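Heltik Memorial Records Project
Progress report to the Hestico Fund
Prepared by Edeltraud Hagedorn, project lead
2018-02-17

1. Scope of this report

The report covers work since the December statement. The grant pays for a searchable register of service members from Grollau district who were killed on duty, and for small grants toward commemorations held by their home towns. Work on the register is ahead of plan. The commemoration grants are behind plan for the reasons given in section 4.

2. Register

Entries drafted to date stand at 1,000. Each entry carries name, rank, unit, date and place of death, place of burial and the source for each item. Entries with a single source are held back from the public version until a second one is found. Chantal Caron has completed the comparison of parish burial books with the district pension lists. The comparison produced 23 conflicts, most of them in the spelling of family names or in the date of death. Where the two sources disagree, the register prints both and marks the entry as open.

Rank is recorded as held at death. Promotions made afterward go in the notes field. Several families asked for the later rank to be shown first. We have not changed the rule, but the notes field now appears directly under the name.

Place names follow the form in use at the time of death, with the present name in parentheses.

3. Data entry and review

Entry is done from scanned cards. Cherry Mae Tan revised the entry form in December to add a separate field for unit attachments, which had been typed into the rank field in the older batches. Old batches are being corrected as they come up for review, and the remaining ones will be finished before the next report.
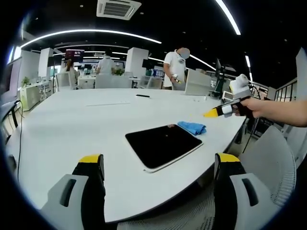

Tablet on the white curved table.

Yen-ting Kwok runs the weekly check for duplicates. Most duplicates come from men listed both in their town of birth and in the town where the widow drew the pension. These are merged by hand, and the merged entry keeps both towns.

4. Commemoration grants

The plan called for 14 local ceremonies to receive support in the first year. Applications have been slow. Town offices report that the form asks for a named speaker and a road closure permit too early, before either can be settled. Gwilym Foulkes has drafted a shorter form that moves both items to a second stage. We ask the Fund to approve it.

The wreath-laying in Mittal went ahead with grant support. Receipts for printing, sound equipment and chair rental are in the annex. The town asked whether unspent money could go toward recutting worn names on the stone. The present terms do not allow this, and the balance has been returned to the project account.

5. Spending

Staff costs and scanning are within budget. Travel is under budget, as two archive visits were replaced by copies sent by mail. The commemoration line is underspent. We propose to carry it forward to next year without change to the total.

6. Decisions requested

Approval of the short application form.
Carry-forward of the commemoration line.
A ruling on whether repair of inscriptions can be paid for from that line.

Questions on the register should go to Chantal Caron, and questions on receipts to Gwilym Foulkes.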